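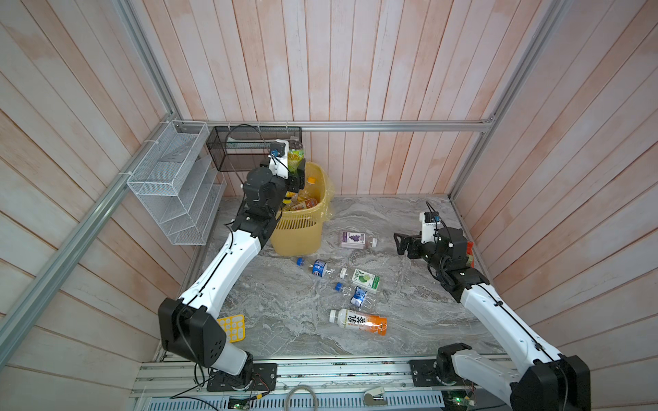
Green-and-yellow bottle held over the wastebasket.

How to save a canceled series from the Urkdale TV app before it is removed

When a channel drops a long-running show, the back catalog often leaves its app soon after. Urkdale posts a removal notice on the series page, usually in January. These steps apply to the Benen recorder and its desktop program, Jerness.

1. Open the series page and write down the removal date. Downloads already in progress at that time are stopped.

2. Check free space on the recorder under Settings > Storage. A 45-minute episode at standard quality takes 428 MB. Multiply by the number of episodes you want.

3. Select the episodes and press Queue. The queue holds 16 items. Add more as items finish. 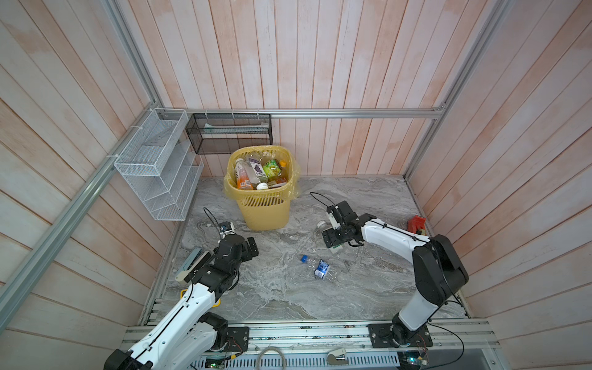
4. Leave the recorder on overnight. The queue does not resume by itself after a power cut — open it and press Continue.

5. In Jerness, choose Library > Verify. Any episode marked Partial must be deleted and queued again.

6. Rename files by season and episode number. The app sorts by first broadcast, and specials end up in the wrong season.

Saved episodes play only on the recorder that downloaded them.

Comments (3)

Awuor Mwaipopo: Verify stops at episode 16 for me every time. Same result after a restart.

Sharon Masanja: Update Jerness first. The old version did that on mine too.

Awuor Mwaipopo: Updated, and it finished. Two Partials, both specials.

Contact | Copyright Urio TV Guides | Back to top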